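Two Grippers and a Very Lumpy Cell
July | Posted by Malsha Miah

I promised a few of you a proper write-up of the gripper comparison, and then I kept running "just one more batch" until it was nearly midnight, so my apologies for the wait! There is tea next to me now and the fan is on and I think I finally have enough to say something useful.

The short background, for anyone new. Rokeya Cassim and I have been trying to decide between two grippers for our little arm, the Radholm, with its flat parallel jaws, and the Herkix, which has the narrower, pointier fingers. Neither is cheap (to us, anyway), so we agreed to do all of the arguing in simulation before either of us went near a credit card. Rokeya set up the rooms in Mustbridge and I wrote the controller, or rather I took last year's controller and spent a week being annoyed at whoever wrote it.

For the first few days we used boxes and mugs, and both grippers looked wonderful. Of course they did, a box is the friendliest thing you can ask a robot to pick up. So I went digging through a folder of classroom models and found the cutaway animal cell, nucleus and mitochondria and all, and that changed the mood quite a bit. It's rounded and soft-edged on one side and sliced open on the other, so there's hardly a decent pair of parallel surfaces on it.

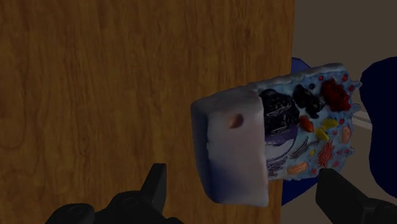
I gave each gripper 500 tries at that cell, with the starting angle shuffled every time, and I counted a try as good if the model was still held after 3 seconds of the wrist turning. The Radholm did better than I'd feared when it came in across the thick uncut end, and then dropped the thing over and over as soon as it had to work from the cut side. The Herkix was slower to settle but much less fussy about where it landed. I had been rooting for the Radholm, I'll admit, and Rokeya has been very gracious about it (mostly).

One thing I'd do differently is the camera. I had it so close to the wrist that I spent ages squinting at renders trying to tell a real contact from a near miss, and in the end I just logged the contact forces and read those. Moving it back 30 millimeters helped more than I expected.

Next up is the Siqueira controller, which Rokeya swears is gentler on the closing motion. I have 700 more tries queued for tonight with the Herkix fingers, and if the laptop survives I'll post the numbers in the comments.

Filed under: grippers, simulation, evenings at the desk
© Malsha Miah | Write to me | Back to top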